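Review: Drunus Tabletop Simulator, Club License (one school year)
By Ajith Palaniappan
Posted 04/08/2026

I teach the robotics club at Mastberg, and I have used Drunus with the students for one full season. Before I bought it I looked for a review from another club and I found only the ones from companies, who have other needs and other computers. So I write mine for people who have a classroom, old laptops and a small budget.

First, what we wanted. Our club goes every year to the Carnegie sorting challenge, where an arm must pick things from a kitchen counter and put them in the right place. We can't buy an industrial arm. For two years the students trained on a small hobby kit from Avham, and it was good for learning to solder and to be patient, but its motors were too weak to hold anything heavier than a marker. With Drunus the students can program a simulated arm of the serious kind and prepare for the real one they meet on competition day.

Installation took me one evening for the first laptop and then one afternoon for all the others. The manual says 8 GB of memory is enough. It is enough if you close the browser. On our two oldest machines I had to switch off the shadows, and after that the students could work normally.

The part I like best is the object library. The club license comes with 3,566 objects, and most of them are usual things from a house, from the office or from a toy box. You choose a counter, you choose how many objects, and the program spreads them for you. You can also place each one by hand, but my students nearly never do this. They prefer to be surprised.

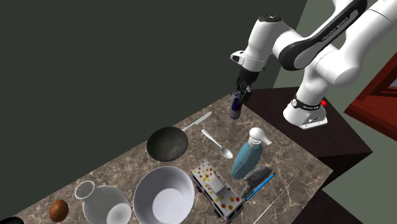 The mixed counters are also where the learning happens. A can is easy, because the two fingers close on it from almost any side. A spoon or a knife lying flat is another matter, and the students spent many weeks on this. The gripper comes from above, the fingers touch the counter, and the arm stops with an error. One of my younger students solved it by going down very slowly and stopping a few millimeters before contact, and she was so proud that she printed her code and put it on our door. Eggs are difficult in a different way. The simulator lets you set how much force an object can take, and for the egg we put this value very low.

The physics is good but not perfect. Round things roll a little too long. Thin things, like a pencil, sometimes tremble when they lie against another object, and once a pencil jumped off the counter with no reason we could find. I wrote to support and they answered after two days, politely, with a setting called "contact damping" that helped a lot. I would like to see this setting in the manual, where I did not find it.

The scoring tool deserves a few words. Each attempt is saved in a log with the time, the object and the result. By the end of the season our log had 3,000 attempts, and 1,951 of them were successful. For the students this was more interesting than I expected. They made charts, they argued about what a "success" is, and in the end they wrote their own rule: the object must stay in the gripper until the arm is back in its home position. With the Avham kit we never had such discussions, because we had no numbers.

Now the things I don't like. The editor for the students' programs has no undo after you save, so please teach them to keep copies. The camera view can be moved only with a mouse that has a wheel, and on a touchpad it is a real suffering. The translation of the menus into other languages is incomplete, and this was a problem for two students who had just arrived in the country. Also the license counts computers and not students, so when one laptop broke in the middle of the year I had to ask for a new key.

The price for us was $1,145 for the year, for 12 computers. For a small club this is serious money. We paid half from the school and half from a bake sale and a parents' donation. The competition result was fifth place, our best so far, and I believe the practice on crowded counters helped.

I would buy it again for next season, if the price stays the same. If your students are under 12 or have never programmed, start with a cheap kit and let them hold a screwdriver first. For older students who already write simple code, I give Drunus four stars of five. The missing star is for the undo.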